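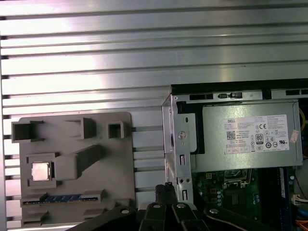 Plateau de rangement Murnwood pour processeur et barrettes mémoire

Imprimé en 3D, gris mat
Référence 973
En stock, expédition le vendredi

J'ai dessiné ce plateau parce que j'en avais marre de poser les processeurs sur un coin de boîte en carton, puis de chercher la barrette de mémoire sous le mode d'emploi. Si vous démontez des PC de bureau de temps en temps, vous voyez très bien de quoi je parle ! Le principe est tout bête : une plaque que l'on pose à côté du boîtier ouvert, avec une place pour chaque pièce que l'on sort.

Le logement du processeur est carré, avec un petit rebord bas tout autour. On y dépose le processeur capot métallique vers le haut et on n'y touche plus jusqu'au remontage. J'ai longtemps hésité sur la hauteur du rebord (mes premières versions montaient trop, on n'arrivait plus à attraper la puce par les côtés) et je suis très contente du résultat.

Pour la mémoire, chaque barrette se glisse debout sur sa tranche entre deux supports à fente, un à chaque bout. Il y a deux paires de supports, donc deux barrettes l'une devant l'autre. C'est de loin la partie que je préfère : on prend la barrette par le haut, sans mettre les doigts sur les contacts.

Le reste de la plaque porte des supports de formes différentes, des carrés, des ouverts, des hauts, des bas. Je m'en sers selon ce que j'ai sous la main, et chacun finit par avoir ses habitudes. Le gros bloc qui dépasse nettement des autres surprend toujours un peu au déballage, mais on s'y fait vite et il donne un repère quand on a la tête dans les câbles.

Avec quels ordinateurs ?

Je l'utilise surtout avec des tours de bureau classiques, couchées sur le côté, panneau retiré. C'est la position la plus confortable pour travailler : la carte mère est à plat devant vous, les vis ne tombent plus au fond, et le plateau se cale juste à gauche du châssis.
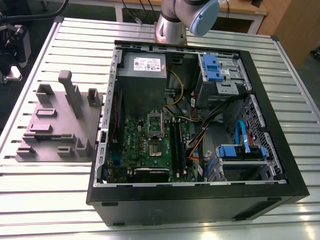 Pour sortir un processeur, je relève le levier, puis le cadre du socket, je soulève la puce bien droite et hop, dans son logement. Pareil pour la mémoire, une fois les loquets ouverts. Pensez à dégager les câbles avant de commencer – ceux de l'alimentation ont le chic pour revenir se mettre pile au-dessus du socket au mauvais moment.

Côté table, n'importe quelle surface plane convient. J'ai un faible pour les plans de travail en profilés d'aluminium, faciles à essuyer, mais gardez un œil sur les petites vis, les rainures les adorent. Si votre établi est très lisse, ajoutez quatre pastilles antidérapantes sous la plaque (elles ne sont pas fournies, j'en vends par planches de 100 au rayon Hondix).

Ce qu'il y a dans le colis

Le plateau, d'une seule pièce, et une feuille avec le plan des emplacements. Pas de processeur ni de mémoire, évidemment, on me pose la question plus souvent que vous ne croyez !

Entretien

Un pinceau sec pour la poussière, un chiffon à peine humide si besoin. Évitez l'eau très chaude et la plage arrière de la voiture en plein été, la plaque risquerait de se voiler. Les stries d'impression sont normales, je ne ponce que l'intérieur des fentes.

Prix et livraison

31 € pièce. Pour les ateliers et les salles de cours, j'ai aussi un tarif dégressif, écrivez-moi avec la quantité. La dernière série comptait 200 plateaux et la prochaine est prévue pour septembre, en gris également.

Retrait possible à la boutique Mestholm, le matin seulement. Si vous cherchez plutôt un bac fermé pour transporter vos pièces, allez voir la page du coffret Barrientos, il est plus encombrant mais il a un couvercle.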